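I got the job at Irnar in February, mostly because my cousin told them I had steady hands. She left out that I can't parallel park. Turns out -- and I say this as someone who has now done it for money -- driving two robot arms is a lot like parking, except the car has elbows.

The task that month was called Vincze, after the street one of the engineers grew up on. Switches in the tray, then the bell. Green, red, yellow, and I had to do it over and over until the arms had seen enough of me to try it alone.

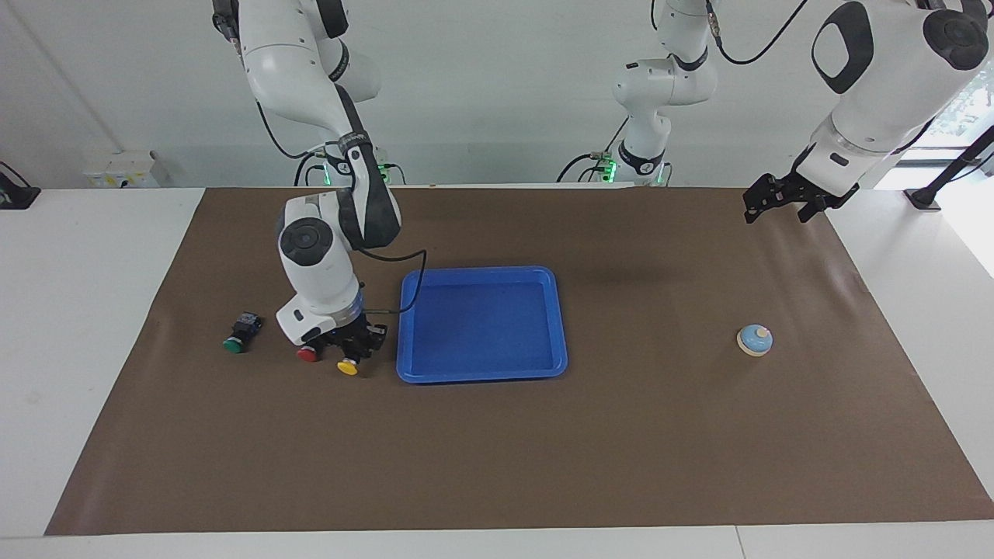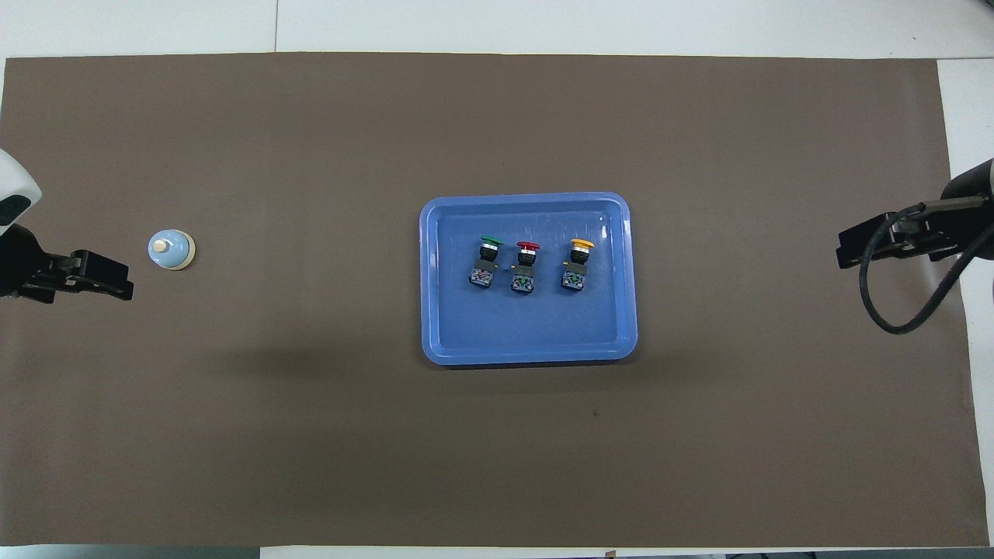
Vincze, both views: three switches, the blue tray and the bell.

"You're thinking too much," Mariann Győri told me on my first Wednesday. She had her feet up on a chair and was eating sunflower seeds out of a mug. "Your shoulders are up by your ears. It'll learn that."

"It can't see my shoulders."

"It'll learn it anyway."

She was right, too. When I was tense the gripper came down in little steps, like somebody getting into a cold pool, and a week later when they played the arms back without me, there it was, my cold pool, on the right arm. I wanted to crawl under the table. Mariann laughed so hard she had to put down the mug.

My numbers were bad at first. A good driver got through 48 clean runs in a shift, and I got 15. I'd pinch the yellow switch by the cap and it would squirt away across the mat, or I'd have all three in and forget the bell completely and just sit there feeling proud of myself.

The bell was my favorite part, though! You bring the gripper over, you press, and it goes ding, and everybody in the room looks up even though they've heard it all day. Lamai Sriwong at the next table said she heard it in her sleep. She was teaching her arms to fold napkins, and I think she was jealous.

So then one night I stayed late to watch the first real test. It was past 10 and the vending machine was humming and Mariann typed something and said, "Okay, hands off," and I held mine up like I was being robbed.

The arm went for the green one. Then it stopped, right over it, and gave this tiny wiggle to the left before it closed.

"What's it doing?" Lamai said.

I knew what it was doing. I do that. I do it with my keys at the front door and with the coffee pot, and my dad did it with every screw he ever put in a wall. A little wiggle, just to be sure. I'd never once noticed it in my own hands.

"Want me to filter that out?" Mariann asked. "I could smooth it."

Red went in, with the wiggle. Yellow went in, with the wiggle. The other arm swung over toward the bell, and I was leaning so far forward I had my chin almost on the table.

"Leave it," I said.

Ding.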